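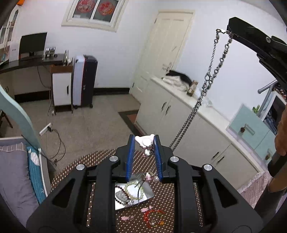

How long does it take to learn the Brendix hand gripper well enough to record clean demonstrations?

Plan on two evenings. The first goes to mounting and calibration, and by the end of the second most people are picking up small things without thinking about their fingers.

I've had the Brendix kit since February and I'm still finding new things to try with it, so I wanted to write up the routine that works for me. It covers small, light objects like jewelry and charms, which are the hardest things I've tried and easily the most fun.

What you need

The Brendix gripper with the ribbed pads fitted
The Pruveritz recording app (the free version is fine)
A table you can walk around
A cloth to cover it
A shallow tray
Bracelets, key charms, anything with a clasp or a loop

Step 1. Set up the table

Spread the cloth flat and tape the corners underneath. I like a pattern with small dots because the tracking has something to hold on to - plain cloth gave me a drifting path more than once. Put the tray near the middle and leave a hand's width of clear cloth in front of it. A mirrored tray is a tough test, so if you're new, begin with a dull one and work up.

Step 2. Calibrate

Open Pruveritz, choose New Session, then close the fingers all the way and hold for 9 seconds. Open them all the way and hold again. If the width reading jumps around, check the screws on the arms. Snug is enough. I overtightened mine the first week and the fingers got sticky.

Step 3. Pick up by the hard part

A charm on a metal clasp wants to swing. Come in from straight above, close slowly, and stop squeezing as soon as the pads take hold. Then lift a couple of inches and wait for the swinging to die down before you move sideways. This one habit cleaned up my recordings more than anything else!

Bead bracelets are easier if you grab one bead and let the rest hang. Thin string bracelets are the worst of the lot. Pinch at the bead or the knot and skip the string.

Step 4. Save and check

Stop the recording with the fingers open and clear of the table. Play it back at half speed and throw out any take where the object leaves the view. My folder is up to 304 takes now, and the short ones are the ones I go back to.

Other pads

Bustamante sells a softer pad that fits the same fingers. Lovely on glass beads, a bit too grabby on string.

Updated 4/10/20 with the new calibration menu.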